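Speaker notes: Incident tickets across organizational boundaries
Sinan Sezer, Grurmont
Operations track, 6/5/23

Slide 1. Title

Wait for the door to close. Say name and employer, skip the biography, it is in the program. Mention that questions about pricing for the Sillgate exchange go to the desk downstairs.

Slide 2. Scope

The talk covers one problem: what happens to a security incident report when it moves from the organization that received it to the organization that has to act on it. Detection is out of scope. So is attribution. I will not discuss the legal reporting deadlines except where they set a clock that the ticket system has to track.

Terms used in the rest of the talk. "Sender" is the team that currently owns the ticket. "Receiver" is the team it is being sent to. "Transfer" is the change of ownership. "Copy" is sending the contents for information with no change of ownership. A large share of the trouble comes from systems that do not tell a transfer from a copy, so define both slowly.

Slide 3. Background

Regional response teams in our network exchange tickets through Sillgate. Sillgate is a relay. It accepts a structured message, checks the signature, looks up the receiver and forwards it. It keeps a delivery log. It has no opinion on what the message means.

On each side there is a ticket system. Most members run Ververidis. A few run Cloranura, which was written for hospital IT desks and adapted. The two handle ticket states differently and the difference matters on slide 7.

Before Sillgate, transfers went by encrypted mail. Some still do. If someone asks why mail is still permitted: the fallback procedure requires it when the relay is down, and two of the smaller teams have not finished their connectors.

Slide 4. The September incident

Keep this short, the write-up is on the member site.

A municipal water utility reported unusual logins on a remote maintenance account. The report came in to the regional team. The regional team decided the national team should handle it and sent it over Sillgate. The relay logged the message as delivered. The regional ticket closed automatically on delivery. The national side's connector accepted the message and placed it in a quarantine queue, because the attachment was larger than the local limit. The queue was read by a person once per shift, and on that shift it was not read.

Result: the ticket had no owner for over 14 hours. The utility called back the next morning and asked for a status. Both teams told the utility, correctly according to their own screens, that they did not have an open ticket.

No further access was found on the account during that period. Say this plainly and do not dwell on it. The point is the ownership gap, and the gap would have been the same if the outcome had been worse. 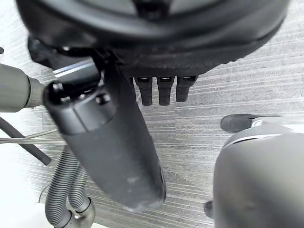

Slide 5. What the logs showed

Three timestamps are relevant. The time the sender released the ticket. The time the relay delivered the message. The time a person on the receiving side accepted it. In our setup the first was triggered by the second. The third was not recorded anywhere in the exchange. It existed in the receiver's local database and the sender had no way to read it.

Sandra Kershaw pulled the delivery logs for the whole member network and matched them against local acceptance times where teams were willing to share them. Most transfers were accepted within the hour. The long ones grouped around shift changes and around large attachments. There was also a small group of tickets with no acceptance time at all. Some of these were copies that had been sent as transfers by mistake. The others were real transfers that had been picked up informally, after a phone call, with a new local ticket opened by hand. In those cases the work was done but the link to the original report was lost.

If asked for the data set: not public. Members can request the aggregated table.

Slide 6. Delivery is not acceptance

State the rule as written in the new profile:

A sender MUST NOT close or release a ticket on the basis of a delivery receipt. A sender MAY release a ticket only after it has received a signed acceptance message that carries the same ticket reference and a named role at the receiver.

"Named role" means duty officer, shift lead or similar. We do not ask for personal names. The privacy review objected to that in the first draft and the objection was reasonable.

An acceptance message generated by software with no human action is not valid under the profile. Cloranura has a setting that does this by default. It needs to be turned off. The setting is under connector options and is labeled "auto acknowledge," and the word acknowledge is used for both delivery and acceptance in their manual. We have asked them to split it.

Slide 7. Ticket states
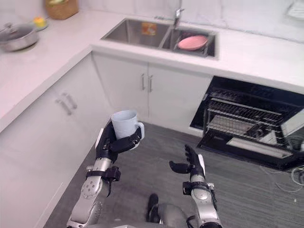
The profile defines four states for a ticket in transfer: held, offered, accepted, released. Held and released need no explanation. Offered means the sender has sent the transfer message and is waiting. During this state the sender is still the owner, is still running the clock and still answers the phone. Point at the mug on the slide. The left hand has it, fingers closed, and the right hand is up next to it, open and empty. In profile terms that is offered. The mug belongs to the left hand until the right one has closed on it, and a receiver being present and ready does not change the owner. Accepted is the short overlap after the receiver has sent the signed message and before the sender has processed it. In the overlap both sides must treat the ticket as theirs. We chose duplicate work over no work.

Ververidis supports all of these as of the current release. Cloranura has only open and closed, so the connector has to hold the transfer state itself and write it to a custom field. This works. It means that anyone who edits the ticket outside the connector can break the state, and the field should be set to read-only for normal users.

Slide 8. Timers

An offer that is not accepted must expire. Without expiry the sender can sit in the offered state and assume someone will get to it.

Values in the profile: for priority tickets, the offer expires after 3 hours. For routine tickets it expires after 14 hours, long enough to reach the next staffed shift at every member. After expiry the ticket returns to held and an alert goes to the sender's duty role. The sender can offer it again or offer it to a different receiver. It may not be offered to more than one receiver at the same time. People ask for this every time. The answer is no, for the obvious reason that two acceptances can cross.

The timer runs at the sender. The relay does not keep timers. We considered putting them in Sillgate and decided against it, since a relay outage would then stop the clocks at the moment they are needed most.

Clock skew: members must sync time. The profile allows small differences and rejects messages outside the window. Check the exact value in the annex if asked, do not quote from memory.

Slide 9. Attachments

Malware samples, disk images and packet captures do not travel in the transfer message anymore. The message carries a hash and a location. The receiver fetches the file separately after acceptance.

This fixes the quarantine problem from September. It also adds a new failure: a ticket can be accepted while the evidence is unreachable. The receiver in that case owns the ticket and has to chase the file. We had a long discussion on whether a failed fetch should cancel the acceptance. It does not. Ownership and evidence are tracked separately.

Files must stay available at the sender until the receiver confirms the hash. Disk space at the smaller teams is the usual complaint here.

Slide 10. Testing

Each member runs a transfer drill with a partner. The drill has a normal case, an expired offer, a rejected offer and a relay outage. In the outage case the partner falls back to encrypted mail, using the same ticket reference and the same acceptance text, signed by hand.

The outage case is where most teams fail at first. Common causes: expired mail keys, a shared mailbox that is no longer monitored, and a template that leaves out the reference. None of these show up in the connector's self test.

Drill tickets are marked as drill in the header. One team filtered on that mark and sent drill tickets to a test queue, so the drill passed without touching the live path. The profile now says the mark may be shown to staff but may not be used for routing.

Slide 11. Open issues

Chains. A ticket that passes through several teams keeps its original reference, but the statutory clock and the transfer timer are now in different fields and some dashboards add them together. Fix is pending on the Ververidis side.

Reporter notification. The utility, hospital or company that filed the report should be told who owns it now. The profile recommends that the sender does this on release. Several members want it to be mandatory. Draft text is with Sandra for the next revision.

Cross-border transfers. Different signature rules. Not solved. Do not let this take over the question period.

Slide 12. What to do next

Turn off auto acknowledge. Check what closes a ticket in your system and read the rule yourself, do not go by what the manual says. Find out who reads the quarantine queue and when. Book a drill partner through the Sillgate desk.

Backup slides, only if asked

B1. Message format, field by field.
B2. State table for Cloranura connector.
B3. Comparison with the old mail procedure. The diagram still has the old relay name in the lower box, fix before uploading.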